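Why does re-grasping help in two-arm furniture assembly?

Posted by Hema Devadiga

I'm reproducing the Wosadier method, where two arms put plastic legs on flat-pack furniture and the policy lets go and grabs again whenever the leg won't seat. My baseline gets 17 of 27 legs in. With re-grasping it's 18. I was promised a revolution.
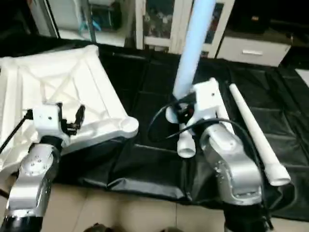
Tymofii Shevchuk
One extra leg is noise. Run more trials and come back in August.

Melaniia Fedoruk
Tymofii is rude but right. The method pays off when the first grip is slightly tilted, because a tilted leg jams no matter how hard you push. 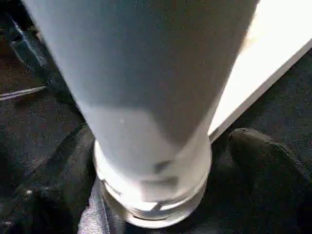

So start from bad grips on purpose. We trained on 800 demos and half of them were embarrassing, which helped more than the pretty ones.

Do you need force sensing for this? Motor current was enough for us, after some filtering and a little swearing.
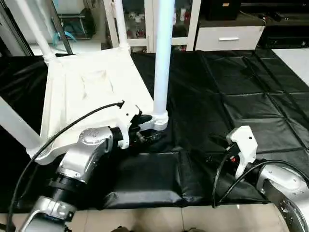
Arsen Hnatiuk
Try Jakomov, it's better. Don't remember why.

Tsehay Kassa
Check what your second arm is doing. Ours idled politely for a month while the part slid away. With one gripper on the leg and the other braced at the corner of the tabletop, the pushing goes into the socket. Log both arms or you'll blame the policy.

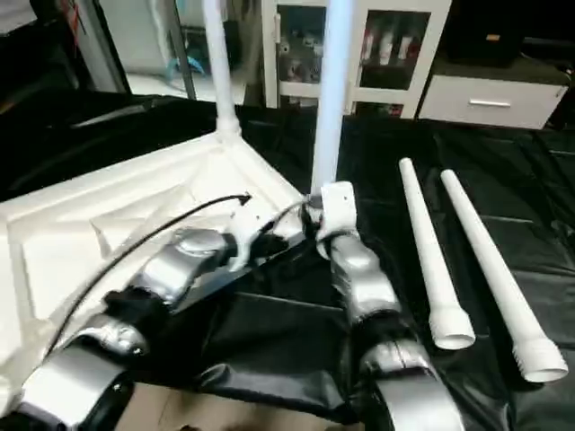 Score each leg separately, too. The last ones are harder in our logs, and an average hides that. I'd report the result with two legs still loose on the sheet as its own stage, then the finished piece.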